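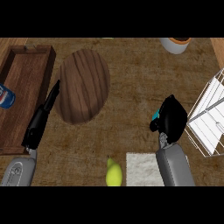 About Holtden Kitchen School

Most cookery schools will tell you that anyone can cook. We have our doubts. Plenty of people can follow a recipe and still serve a grey omelette, and a weekend with us won't always cure it. It might help a bit.

We teach evening and weekend classes in Holtden, above the old Tuker shop. The longest course runs for 3 months and the shortest is a single Saturday. We'd rather you took the long one, but we would say that, wouldn't we.

What we don't believe

We don't believe in superfoods. We don't believe a knife has to cost £100, and we have yet to be shown that pink salt tastes of anything but salt. Searing meat does not seal in the juices, whatever your uncle told you. If a tutor repeats one of these things in class, please argue.

We also have a low opinion of certificates. You get one at the end of the long course, as people kept asking for it, but no restaurant has ever been much impressed by ours.

What we do teach

Stock, bread, eggs, pastry, how to buy fish, and how to taste a thing before you put more in it. The Boychuk course covers dumplings and soups. Gasima is our summer course, all vegetables, and runs in August only.

Prices

A Saturday is £80. The long course is £568, food included, aprons not. We don't do "early bird" deals, which tend to be the normal price with a bird on it.

Page last changed 03/02/2019

Comments

breadandbutter: Did the dumpling one. Good, but the stairs are steep and it doesn't say so anywhere.

marrowfat: Pink salt DOES taste different. Will be arguing.

holtdenkitchen: @breadandbutter fair point, we'll add the stairs. @marrowfat blind tasting, bring your own salt.

pastryless: is there parking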